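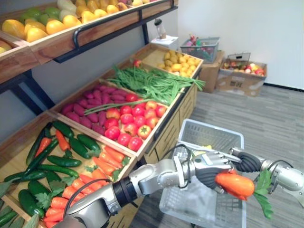

Workshop Notebook, Workbook Revision
Sun 17 May
Entry by: Oranuch Rungrueang
Subject: Second edition of the Gonia weekly planning workbook, reading trial and page changes

The second reading trial of the Gonia workbook is closed. Booklets were sent to 88 readers, and 72 were returned with the comment sheets filled in. The remaining booklets are to be treated as not returned and will not be chased. Comment sheets are in the gray binder, sorted by chapter and then by date received.

Chapter 1 (Setting a Direction) requires little work. Readers understood the opening exercise and completed it in the space given. The second paragraph on page 4 repeats the introduction and has been struck. The word "mission" is replaced by "purpose" throughout, in keeping with the rest of the Rutora list.

Chapter 2 (The Weekly Page) drew the most comment. The ruled boxes for evenings are too small, and several readers wrote in the margin or continued on the back. Two layouts were drawn up this morning:

Layout A keeps seven equal columns and moves the notes strip to the foot of the page.
Layout B gives the week a full spread, with weekend days at the same height as weekdays.

Layout B is preferred. It adds pages, and the effect on the spine must be checked with Latby before anything is promised to the author. I have asked for a dummy in the current stock and one in the lighter stock. 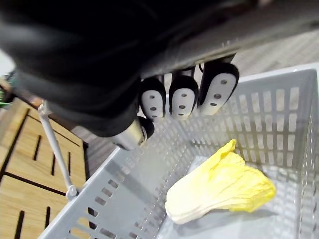 Fingertip pads above the basket.

Chapter 3 (Saying No) is too long. The main text stands at 3,249 words against an agreed length closer to that of Chapter 2. The story of the two sisters and the shop lease is well liked and stays. The section on electronic mail reads as if it came from another book, and it should be cut to a single page or moved to the appendix. Author to decide. Query sent.

The Lüthi questionnaire at the end of Chapter 3 remains unresolved. Readers added up their own scores and a good number of them made errors, mostly where a statement is scored in reverse. Proposed remedy: print the reversed scores beside the answer boxes so that only addition is left to the reader. Permission to alter the printed form is needed in writing. Until it is received, the questionnaire is to be set exactly as in the first edition.

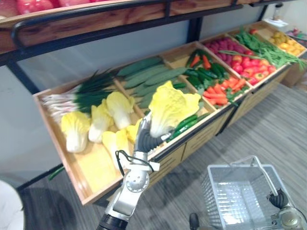

Chapter 4 (Looking Back) was tested in two versions. Version 1 asks the reader to review the week every Friday. Version 2 leaves the day open. Comments on Version 2 were warmer, but more of its review pages came back blank. I do not consider the trial large enough to settle the matter, and the point should be raised with the author before either version is set.

Corrections to be carried over from the first edition: running head on page 31; missing line in the table of contents; "principal" for "principle" in the note on page 56.

Print run for the trial edition is confirmed at 500 copies, delivery in September. Cover proof not yet seen. The blue on the last proof was darker than the approved sample, and Latby has been informed.

Open items:
Spine width for Layout B (Latby)
Permission letter, Lüthi questionnaire
Author's decision on the electronic mail section
Review day, Chapter 4
Revised cover proof

O. R.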